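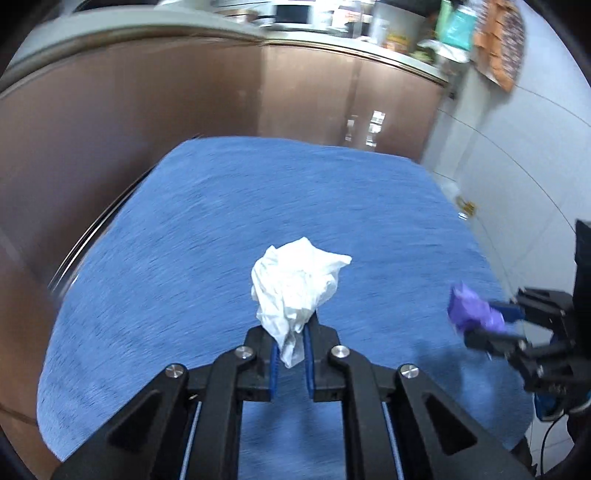

Page last changed: November

Prurbridge House: shared kitchen and waste point
Inspection checklist with comments
Reading time: 2 minutes

Completed by: Genalyn Pascual

1. Used tissues cleared from work surfaces and textiles
Not met. A crumpled white tissue was on the blue cloth. Tissues are to go straight into general waste.

2. Food packaging disposed of
Not met. An opened snack bag had been left out. Foil-lined bags are not accepted in recycling at this site.

3. Lids and loose container parts matched or removed
Partly met. A purple plastic lid was found without its container. Unmatched lids are kept for 3 days and then discarded. 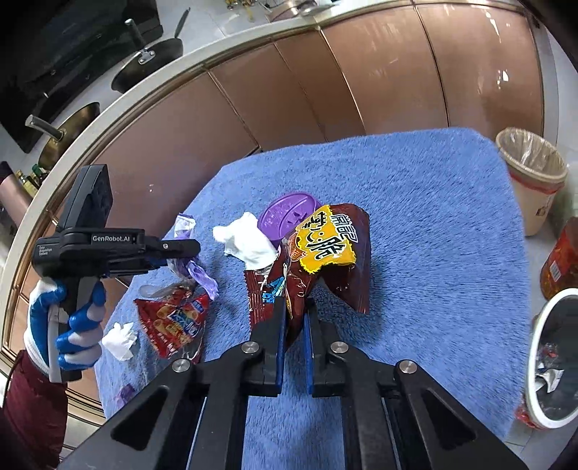 Items 1 to 3 are to be put right before the kitchen is next used for preparing food. The blue towel has a deep pile that holds crumbs, and it must be shaken out and laundered before it is put back.

4. Bins accessible
Met. Bins stand within reach of the covered surface. Liners are to be changed by 6 p.m.

5. Floor in front of cabinets
No comment on the tiles. Cables must be kept clear of the walkway.

6. Gloves
Coated knit gloves are acceptable for sorting waste. They must not be worn for handling unwrapped food.

Outcome: further visit required. Form 186 to be kept with the kitchen log.

Contact: Prurbridge House office | Back to top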